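November 11, 2020. Notebook, Ginilport bench 2
Open day prep and demo, two-arm carton cell. Present: Kyriaki Koutsoukos, Châu Đặng, me.

Visitors from Hurkora came through in the morning group, the rest after lunch. Same routine for both: carton transfer between the yellow bin and the cream bin, both arms enabled, bins on the white table. Speed override at 50 percent for all guest runs, as agreed in October. Châu on the pendant, Kyriaki talking.

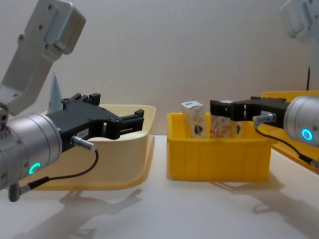 Reading time: 2 min

Right gripper down at carton height in the yellow bin, left one open over the cream bin. Rings cyan on both wrists at this point. Finger opening left at the value from the Triệu setup. It needs to come down a little, as the clearance to the next carton is tight on the approach.

Cable loops: both gripper cables hang below the wrist. No snag today, but the left loop should be clipped before anyone tries the low approach over the cream rim. To do.

Questions from the Hurkora people, for the record:
- Cycle time. Told them 6 cartons per run and that we do not quote a time at reduced speed.
- Whether the arms share one controller. Kyriaki took this one and will send the Sastesero integration notes.
- What happens with a crushed carton. We have no data. Force limit is a fixed setting and has not been tuned for damaged stock.

Second group was larger and stood closer. Moved the floor tape back to 700 mm from the table edge between groups. Keep it there.
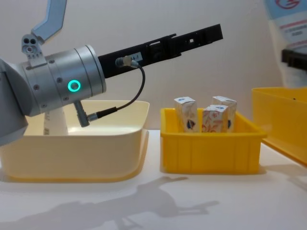
Left arm over the cream bin, ring green; three cartons in the middle yellow bin.

Shadows from the arms fall across the tabletop. If Châu wants to try the overhead vision trigger on this bench, check the threshold with the arms in position, and again with them parked. Calibration done on a clear table will not be enough.

Open items: cable clip (me), finger opening (Châu), integration notes to Hurkora (Kyriaki). Override stays at 50 until the opening is rechecked.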